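Wulby snack labels, data card

Version 2 of the card. Last edit 24 May 2022. Old one had the wrong column order, ignore it if you still have a copy.

What it is

A text dataset. Ingredient lists, net weights and storage lines typed up from snack packaging, mostly nuts, candy, dried fruit. 2,000 rows, one row per label. No pictures in the download, only text. Put together for the Trarkitz spelling checker, then people kept asking for it so now its a separate thing.

Files

labels.csv, main table
units.csv, every way we saw a weight written, mapped to grams
stopwords.txt, short, edit as you like
CHANGES, sort of up to date

Columns (8)

id, product_type, ingredients_raw, ingredients_clean, net_weight, storage, language, typed_by

typed_by is a number, not a name. Please don't ask who is who.

How it was typed

By hand. Two passes on most rows, one pass on the Brutthorpe batch (230 rows), so expect more slips there. Line breaks on the label became a single space. Brackets kept. Percent signs kept. Allergens in bold on the label are in CAPS in ingredients_raw and lower case in ingredients_clean.

Loose and zip bag goods are the thin part of the set. Rows with product_type = bag often have an empty storage field. Leave it empty, don't fill with "cool dry place" becuase it looks likely.

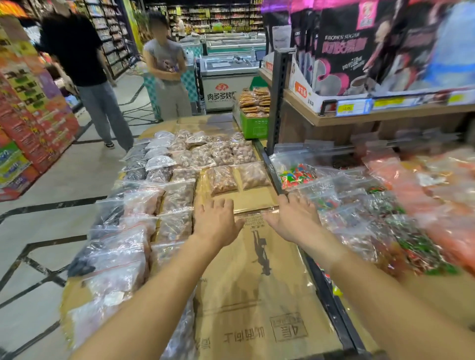
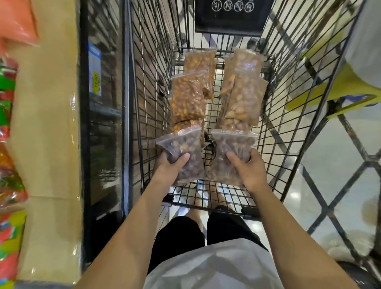 Workneh wrote back about the bag rows: "I'd drop them from the test split. Half have no ingredients at all and they drag the score down for no reason. Keep them in train if you must." Fair. As of this version they are in train only. If you reported numbers on the old split, say so.

Known problems

- "may contain" lines are sometimes in ingredients_raw, sometimes missing. Not consistent. Sorry
- 7 ids are duplicated, same text both times, safe to drop one
- weights given as a range are stored as text, will break a float cast
- language is the main language of the label, mixed labels not flagged
- sulphite / sulfite both kept as typed

Don't use it for

Allergy advice. Anything medical. Recipes change and these lines don't get updated.

Loading

Plain UTF-8, comma separated, quotes around anything with a comma in it. Spreadsheet programs like to turn some of the weights into dates. Import the column as text.

To do

Second pass on Brutthorpe. Fix the ranges. Flag for mixed labels, hopefully by September. Corrections welcome, send the id and the right text, one per line, no need for a whole new file.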